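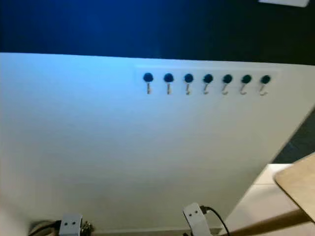

Visita à Hemness, fabricante de ferragens e cabides de parede

A visita decorreu em abril, com início às 9h30, e abrangeu a sala de exposição, a linha de montagem e o laboratório de ensaios. O grupo foi recebido por Wenche Skjelbred, responsável pela área de produto, que conduziu o percurso em inglês.

A empresa trabalha três famílias de artigos: puxadores, suportes de prateleira e réguas de ganchos. A visita incidiu sobretudo na terceira. Na sala de exposição, a régua branca está fixada num painel branco mate, com sete botões redondos escuros em fila e um gancho metálico prateado por baixo de cada botão. Os ganchos estavam todos vazios. Branco sobre branco, a régua mal se distingue do painel, e à distância o que se lê é a linha dos botões. Para um corredor estreito parece-me uma solução correta; para uma entrada com paredes de cor, o efeito será outro.

Segundo a ficha técnica distribuída, o intervalo entre eixos dos ganchos é de 71 mm. Com casacos de inverno é pouco. Wenche Skjelbred indicou que a medida foi definida para roupa leve, sacos de pano e chaves, e que os clientes escolares pedem habitualmente a versão Skitolum, de passo duplo. A Skitolum não estava montada, mas foi possível consultar os desenhos. O catálogo em vigor tem 2.326 referências, contando acabamentos e comprimentos.

A linha de montagem ocupa a nave do lado norte. As réguas chegam já pintadas de um fornecedor externo, a Farnel, e são furadas num gabarito fixo. O operador coloca primeiro os botões e depois os ganchos, verificando o alinhamento com uma barra de encosto. A tolerância admitida na altura dos ganchos é de 2 mm. As peças fora de tolerância voltam ao posto anterior e são registadas numa folha em papel, preenchida à mão por turno. Perguntei se estava prevista a passagem a registo informático e a resposta foi que não.

No laboratório, assistimos ao início de um ensaio de carga estática sobre uma régua completa. A carga total aplicada é de 160 N, mantida durante a noite, com leitura da deformação na manhã seguinte. Não ficámos para o resultado. O banco de ensaio foi construído pela Buthelezi e aceita réguas de vários comprimentos, trocando apenas as garras laterais. Falta, a meu ver, um ensaio com carga excêntrica, isto é, tudo pendurado numa só extremidade, que é o uso corrente em qualquer casa.

Notas práticas: o calçado de segurança é fornecido à entrada, em tamanhos do 37 ao 46. Não há cantina. As amostras têm de ser pedidas por escrito e seguem por correio, com os parafusos à parte. As buchas não vêm incluídas.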